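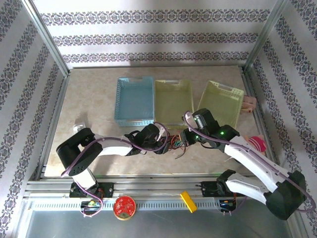
Three plastic baskets, one blue and two yellow-green.

I've been reading home organizing advice for a month and I have some doubts. Thread.

1/ The pitch is always the same. You aren't messy, you just don't have a system. The system costs money. Every article I read on the Hutness site ends at a page where you can buy bins.

2/ The number that gets passed around is that a household loses 130 hours a year looking for things. I tried to find where it came from. Hutness links to a blog, the blog links to a slide deck, and the slide deck links to Hutness.

3/ 130 hours is more than 20 minutes a day, every day, holidays included. I lose my keys plenty and I don't come close to that. Maybe if you add in the time my brother spends looking for the other glove.

4/ I asked Itzel Maldonado, who cleared out houses for a living in Botosville before she retired. Her take: "The neat ones had as much stuff as the others. It was in containers, so it took me longer."

5/ That stuck with me. I went and opened the four lidded boxes in my hall closet. Two held cables for things I no longer own. One held smaller boxes. I had labeled all of it in January and felt great about it.

6/ Color coding. I've now read six guides that tell you to give each family member a color. I grew up in a house that did this. Mine was green. Everything I owned was on the stairs.

7/ To be fair, open baskets do beat lidded ones for me. I put things away if it takes one motion and I don't if it takes two. I believe that part. I don't believe it needs a $605 "home flow assessment," which is what Rarkent quoted me over the phone.

8/ What's in the assessment? Someone walks through your place for an afternoon and then sends a PDF. I asked to see a sample PDF. They said each one is personal. I asked to see a personal one with the name blacked out. Still waiting on that.

9/ Then there's the "one in, one out" rule. Fine for shirts. Try it with a kid's drawings, or screws, or soup.

10/ Before and after photos. Look at the after shots closely next time. Where's the mail? Where's the phone charger, the half bag of rice with a clip on it? I'd pay to see an "after, plus three weeks."

11/ One person did do that, and credit to him. Masaru Kuroda posted his pantry again last fall with no cleanup first. The shelf he'd set aside for snacks was still snacks. The rest had gone back to whatever it was. He got 2,000 replies and most of them were from people relieved to see it.

12/ The claim I like least is that clutter is why you're tired. Could be. Could also be the job. It's handy for the people selling bins that it's never the job.

13/ What I kept from all this: a hook by the door, an open basket for mail, and a bag in the trunk for stuff to drop off. Total cost was a hook.

14/ I did throw out the cables — then needed one of them four days later. I'm not drawing any lesson from that, I'm just annoyed.

15/ If you've got a real source for the 130 hours, send it. A study, a survey, anything with a method section. "My organizer told me" doesn't count, and I've had that one from five of you already.

Filed under: Home & Money
March 27, 2026
605 shares · 48 comments

Érica Honorato
The color thing worked in our house for years, sorry. It did need my mother standing there.

Bohdan Pavliuk
I paid for one of those assessments (a different company). The PDF said I should buy a shelf. I do use the shelf.

Yevhen Horobets
Number 5 is me. I have a box labeled MISC and inside it is a bag labeled MISC.

Érica Honorato
@Yevhen Horobets what's in the bag

Yevhen Horobets
Batteries. No idea if they're any good.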